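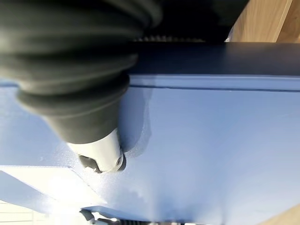

*Blue panel - pale speckled patch, dust or scuffing.*

Quick update for Murray Gauthier, office refit and records tidy, October. Sorry its short, van due at 2.

Where we are:

- Desks and privacy panels in, main room. Drawer pedestals under.
- Wood cabinets placed on the carpet. Doors hung, handles fine. Idesico want the hinges checked again once the shelves are loaded - booked for Wednesday.
- Floor snag list down to 3 items. All small.

Records are slower. 531 files on the Plomari list, 107 sorted and labelled so far. Started with the MacLeod correspondence as that gets asked for most, then Zotham. Lots of duplicates, which helps with space but eats the mornings.

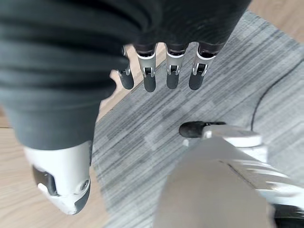 Budget - still inside it. Flooring came in under, labels and box files went over a bit, more or less evens out. Up to 80 pounds left in the sundries line, would like to keep it for spare shelf pegs and keys unless you object.

Cables still need routing through the desk grommets and getting off the carpet. On my list, shoud be done before people move across.

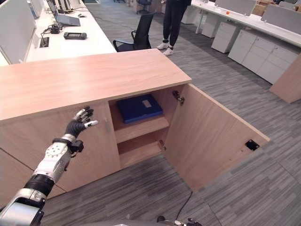 **Do the box files go in the cabinets or the drawers?**
Cabinets, lying flat on the shelves, label up. Drawers are for stationary and personal bits only.

Next report once Zotham is finished. Need your OK on the sundries money before then please.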